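24 June 2018, Skuvau room, the phone corner

Came in on a Sunday to get this corner sorted before the others are back, and I'm glad I did, it's so much nicer when it's quiet! The square table stays where it is, against the plain wall. Milagros wanted it over by the round side table with the yellow flowers, but then the desk phone would need a longer line and we've been through all that in February.

Outlet is on the back wall, so the white power cable comes down and runs across the floor past the table leg. I want it clipped along the baseboard (Siamak has a bag of 106 clips from the Nukville job, must ask him). The little bottle under the table and the cap by the front leg can go in the trash. 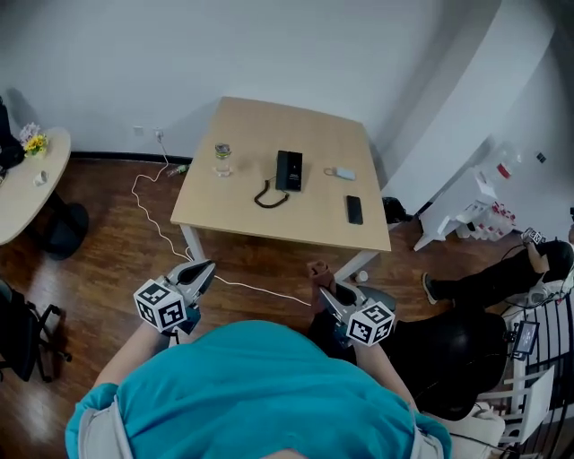
Does the desk phone really need to stay on this table?

For now it does, the Konow people still call that line and Marietjie picks up from here two or three times a day.

Still to do: coil the thin cable so it stops wandering over the tabletop, find a spot for the lidded glass cup well away from the phones, and ask Florencio if the black bag near the shelving is his. Shelving itself I'm leaving alone, Ayanda has her own system there and I don't dare touch it.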